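**Latham Light Opera Archive**
15/09/2018

**1.** This month the Archive completes the first stage of its work on the Sutherland Bequest, a collection of printed and manuscript music from the former Theatre Royal, Dralton. The following posts set out what has been catalogued and how it may be consulted.

**2.** The bequest holds 44 sets of orchestral parts, most of them for English-language adaptations of Viennese and Berlin operettas toured between the wars. Full scores survive for only a small proportion. Touring managements commonly worked from a piano-conductor copy, and the Dralton company was no exception.

**3.** Several of the parts carry cuts, transpositions and cues in more than one hand. Cataloguers have recorded these as found and have made no attempt to establish a preferred reading. Second violin and percussion books are the most heavily marked.

**4.** Attribution of the English lyrics remains difficult. Programmes of the period often credited the adaptor of the book and omitted the lyricist altogether. Where the two sources disagree, both names are given in the catalogue entry.

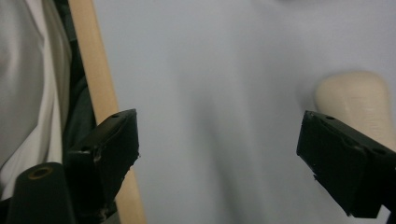 **5.** Seventeen items have been withheld from general access while their rights position is examined. Enquiries about these titles should be made in writing. The Archive is unable to supply copies in the interim, including for private study.

**6.** Of particular interest is *The Tidgate Waltz*, a one-act piece previously known only from a newspaper notice. The vocal parts are complete. The overture lacks its first clarinet and both horn parts, and the Archive would be pleased to hear from any society or private owner holding material under this title.

**7.** The catalogue now runs to roughly 2000 entries and may be searched by title, composer, adaptor or theatre. Spelling of German titles follows the first published vocal score. Variant titles used in Australia and New Zealand are cross-referenced.

**8.** Readers wishing to consult original parts are asked to book at least 15 days ahead and to quote the shelfmark in full. Pencil only, please. Conductors preparing a performance should state this when booking, as a separate form applies.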